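Home Browse topics Music & Rehearsal Ask the community Members Log in

Recorder and string group sounds dreadful under a curved roof, what can we do cheaply?

Burgi Sutter

Hello everyone, and please bear with me, I'm not at all technical and I've never posted on here before. I run a small early music group, the Flarnmont Musik, which is a rather grand name for recorders, two viols, a cello when we can get her, and a very patient harpsichord player. For years we practised in a front room with a thick carpet and far too many armchairs. Now we've grown, and we've been offered evenings in a much bigger place with a hard floor and a curved corrugated roof. It's light and dry, there's parking, and the rent is kind. The sound, though! If I clap from the middle I get a sort of zing back. If I stand a few steps to the left it nearly goes away. The treble recorders have started playing sharper and sharper, I think because they can't hear the viols at all, and one of the viols says the harpsichord seems to be coming from behind her when it's straight in front.

We have a concert in October. The main piece is a suite from 1688 with a lot of quick imitation in it, one part chasing the next, and it just turns to soup. I asked a firm about proper panels and was told 3000 for the ceiling before fitting, which I'm afraid made me laugh out loud on the telephone. We can't fix anything to the roof in any case, and whatever we bring has to be put away afterwards.

Is there anything sensible we can do with ordinary things? And would we be better along one wall, or in a corner, or right in the middle as we are now? I'd be grateful for any thoughts at all, even unkind ones about recorders.

Khurana

egg boxes. my brother had them all over his garage for drum practice and it did help a bit I think, or maybe he just got quieter. Carpet on the floor is good too. You can get offcuts for nothing if you ask a shop nicely.

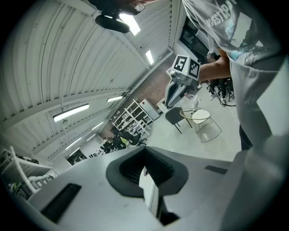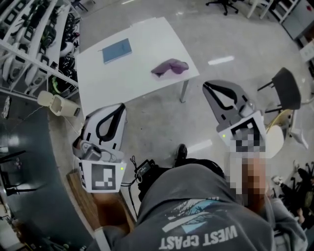
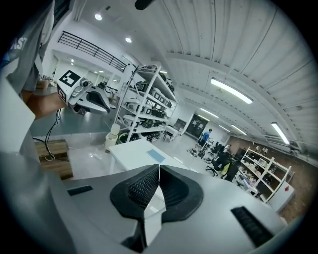
Valentin Strebel
Member, Music & Rehearsal, Aug 25, 2019

Dear Burgi, welcome, and please don't apologise, it's a lovely clear account and you've done half the work already by walking about and clapping. I played tenor viol under a curved roof for more years than I care to add up, so I have a good deal of sympathy and probably too much to say.

First, the egg boxes. I'm sorry to disagree with Khurana, who means well, but I would leave them alone. They take a little off the very top of the sound and do next to nothing lower down, and they're a fire worry besides. The carpet offcuts I agree with entirely.

Now the roof. A curve gathers sound the way a shaving mirror gathers light. Anything you play under the centre line goes up, comes down again, and lands in a rather small patch, and I would bet a good supper that you've set your chairs out right in that patch. Everybody does it, the middle of a room feels like the proper place for a group. So before you spend a penny, move. Shift the whole semicircle well off to one side, and turn it a little so that nobody faces a side wall squarely. Then clap again. Keep moving until the zing is at its faintest, and put down a bit of tape so you can find the spot next week (we lost ours twice and had a small quarrel about it).

Next, the floor. Borrow rugs, the heavier the better, and lay them in the middle of the semicircle between the players. People like to put the rug under their own feet, and it's cosier, I grant you, but the bare floor in front of you is what's sending the sound up to the roof. Old wool ones are best. We had a horrible brown thing from somebody's aunt that was worth more than any of the pretty ones.

Then something soft behind the recorders. Clothes rails on wheels are what we used in the end, the sort you see in shops, with winter duvets or moving blankets hung over them in folds. Don't pull them flat. Leave a gap of a hand or so between blanket and wall if you have the rails near one. We had 2 metre lengths, and four of them lived folded in a cupboard with the music stands. Setting them out took less time than tuning the harpsichord, though that isn't saying much!

As for your trebles creeping sharp, I don't believe that's entirely the room's fault. Pull everyone in closer than feels polite. In the front room you were practically in each other's laps, I should think, and in a big place people spread out without noticing. Put the viols in the middle and a recorder on each side, and ask your harpsichord player to have the lid on the short stick for a week or two. Tune again after the first twenty minutes as well.

And for the quick imitation, shorter notes. Much shorter than you'd choose at home. Let the bass line be nearly dry and allow the room to join it up for you. Take it a shade slower too, until October is nearer. What hall is the concert in, by the way? If it's a church you may find that all this practice in a lively room has done you a great deal of good.

Do write and say how you get on. Which suite is it, if you don't mind my asking?

Bustano

Agree about moving off the centre. We rehearse a brass quintet in a similar shape of building and there is one chair nobody wants. Only thing I'd add is check what is switched on before you blame the roof. Ours had an old heater that hummed just under A and the trombones drifted towards it all winter. Also don't judge it with only half the group there, bodies and coats soak up a surprising amount. I would hold off on the duvets till you have tried it with everybody sitting down.

Burgi Sutter

Oh, thank you all so much. We were indeed bang in the centre, Valentin, so you may keep your supper. I've been promised two rugs and the loan of a clothes rail already. The concert is in a church, a small stone one with a wooden gallery. I'll ask about the heater too, and I'll report back when we've had the full group in.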